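**Plirkska pick kit: worth the money?**

**weldgap:** Has anyone run the Plirkska kit on mixed items? Fikard quoted us 954 for two fingers, mount and wrist camera.

**u_stepien:** Yes, since September. Repeatable to over 500 cycles without re-zeroing. Support is slow.

**Heltetti_fan:** Disagree on value. The Zieliński fingers cost less and grip flat parts better.

**u_stepien:** Flat parts, yes. Round ones, no. Our work table, head view and then wrist views:

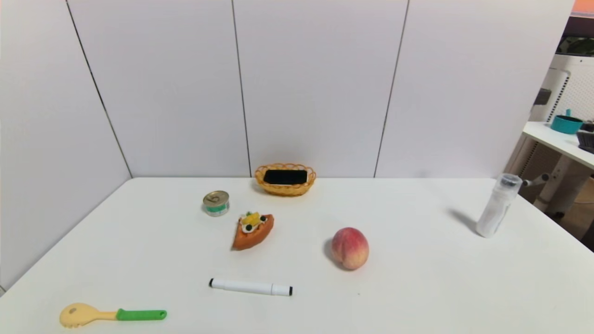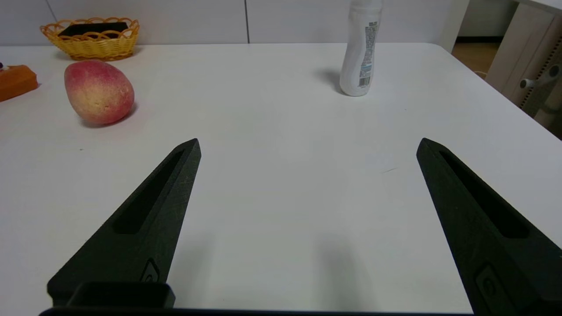
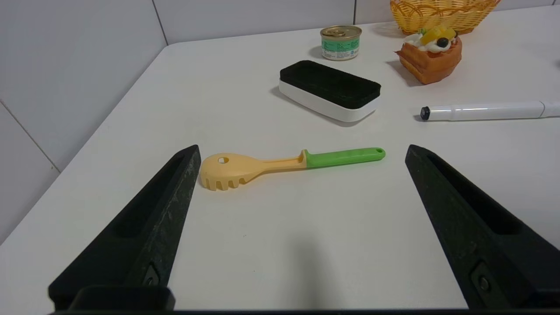
I'd still budget 18 minutes for hand-eye calibration. Irena Wysocka's write-up covers the offsets.

**weldgap:** Is the mount included in the 2-year cover?

**u_stepien:** Mount yes, fingers no.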